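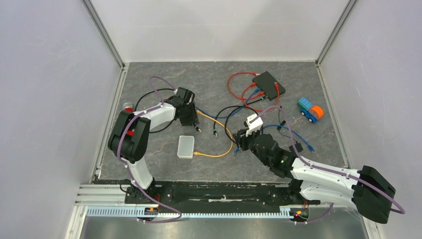 ## Cable cleanup starts at Vadwood

I've been putting this one off for months, and September is finally when it happens — the Vadwood networking bench is getting sorted! We're beginning with the black switch and its red cables, which loop into a proper tangle beside it, and then moving on to the blue ones and the black ones.

Ariel Aquino has ordered 129 new patch cables (43 of them short, thank goodness) and wants every one labeled at both ends. I'm on label duty, so if you see me muttering over a roll of tape, please say hi. Loose RJ45 plugs go in the parts drawer, please, even the ones you swear you'll need tomorrow.

Kumeslow gets the same treatment next. If you have spare cable ties, drop them at my desk before 4 p.m.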